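Setting up the picnic ware: stacking, storing and laying out
Reading time: 4 min
64 shares

I've been using the Tredwood coloured set for a few summers now, and my brother-in-law Georges Kassab keeps asking me how I get it all on one shelf. So I've written the method out properly. It works for any mixed plastic bowls, plates and cups, and you don't need to own ours (the Mesititz ones from the market stack much the same way, only a bit stiffer).

Before you start

1. Wash everything and leave it upside down on the rack for a good 20 minutes, then go round the insides of the cups with a tea towel.

2. Put a thick cloth on the table. I use the old green one — bare wood lets the bottom dish skate about, and you'll be chasing it the whole time.

3. Spread the pieces out so you can reach each one without leaning over another. Leave a clear patch in the middle for the stack itself.

Building the stack

4. Choose something wide and shallow for the base and set it flat on the cloth.

5. Stand two cups inside it, side by side and the right way up. Try to find a pair close in height. If one is taller you'll still get away with it, but whatever goes on top will slope.

6. Lay your widest flat piece across both cups. Let go slowly!

7. Put a small bowl in the middle of that, then work upwards, each bowl bigger than the one it sits in.

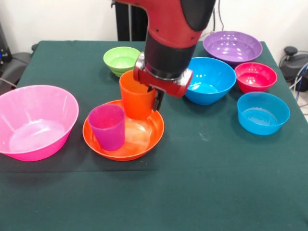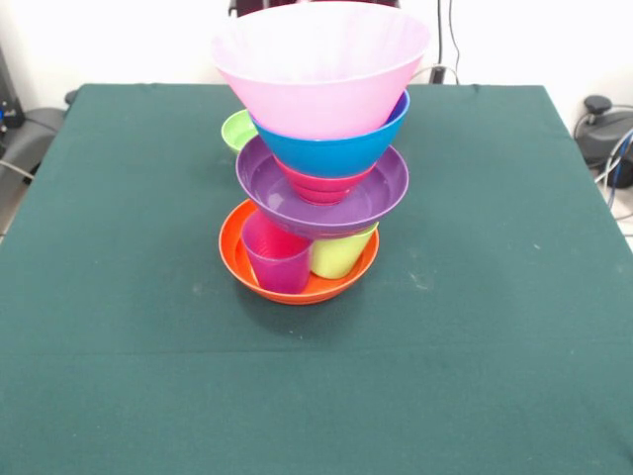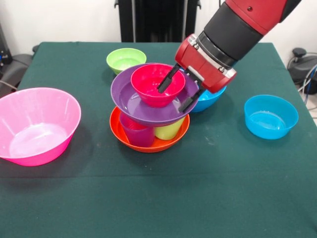 I'd call the cup layer the fussy bit of the whole job, and it's the one I'd practise first. The cups are your pillars, so everything above depends on where you stand them. Look at the tall stack with the light pink bowl at the top: the magenta cup leans a little towards the front and the purple plate dips that way too. If yours does the same, take the bowls off one at a time, straighten the cup and lay the plate again. Don't try to nudge the cup across with the weight still on it. I've done that, and I spent the evening fishing a bowl out from behind the cooker.

CAUTION: A big bowl on a little bowl is top-heavy. Keep the stack well back from the table edge and don't carry it anywhere in this state.

NOTE: Any spare small bowl can stay on the table until last. I usually tuck mine behind the stack and then forget it.

Putting it away

8. Lift the pieces off from the top down. For the cupboard I nest all the bowls together, biggest at the bottom, and keep the cups separate in a Ciltov tub with the lid off.

9. Slip a sheet of kitchen paper between any two bowls that grip each other. If they've already stuck, run warm water round the outer one and twist gently — no butter knives, please, they leave nasty scratches.

10. Check the shelf. Ours is 700 mm wide and takes the lot, with room left over for the flask.

2245 views
11 comments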